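Notebook, Mokport room
March, entry 41, started 15 minutes after coffee

Spent most of the morning looking up, which my neck is now complaining about. The lights in the big room have been on my mind ever since we moved the benches, and I finally sat down (well, leaned back) and thought properly about how the place is lit and what we want from it before Tennant come round with their quote. I do love this room, I should say. The tall ceiling with its white beams and corrugated panels makes even a gray morning feel generous, and all that white paint throws the light about nicely.

What bothers me is the plain white wall. The long LED fixture runs along the junction of wall and ceiling there, so the upper part is very bright, and by the time you get down to bench height you are living on what bounces back. Farther into the room the lights are smaller and they sit among the ribs, and the effect is gentler. I would like the whole room to feel like the back of it, if that makes any sense.

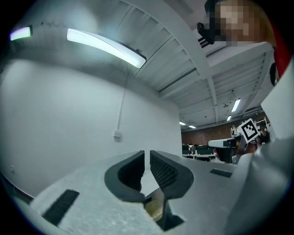

Can we hang a shelf on the white wall without moving the conduit?
Keep the shelf to one side of the vertical run and leave the little box clear, and the conduit can stay exactly where it is.

I have penciled in a shelf 20 cm deep for the Stullus binders, which have been living in a carton under my desk since before the holidays and deserve better. Please don't put the heavy Gerance catalogs up there as well, tempting as it will be. They can go low down, where they won't land on anybody.

Then there is the desk end, which I always enjoy more than I expect to. The white desks stand in a row in front of the red brick, and the brick does a lovely job of warming up what would otherwise be a very pale room. It is the one wall I would leave entirely alone, no shelves, no posters, nothing. The two monitors are fine where they are for now, though I'd like to try turning them a little before anyone spends money on new fittings. I also want to hear what Tennant think about the ceiling grille, and whether new lights would crowd it. My budget for the whole business is 200, so it will be a modest sort of transformation! 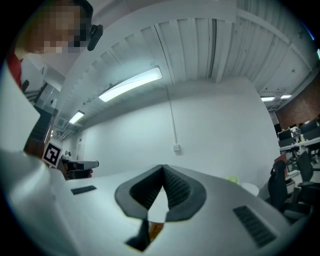 To do before the quote

Measure the wall from the conduit to the corner, and write it down here this time and not on the back of an envelope.

Ask Tennant about a softer tube for the long fixture. If they can't do softer, ask about a diffuser.

Find the end of the Stullus carton label so we know which binders belong to us and which go back.

Try the desk chairs at the other end of the row for an afternoon and see whether the screens are easier on the eyes from there. I'll bring a cushion for mine.

Paint for the shelf brackets: white, to match the wall. There should be half a tin left over from the Gerance job, if the lid was put back on properly.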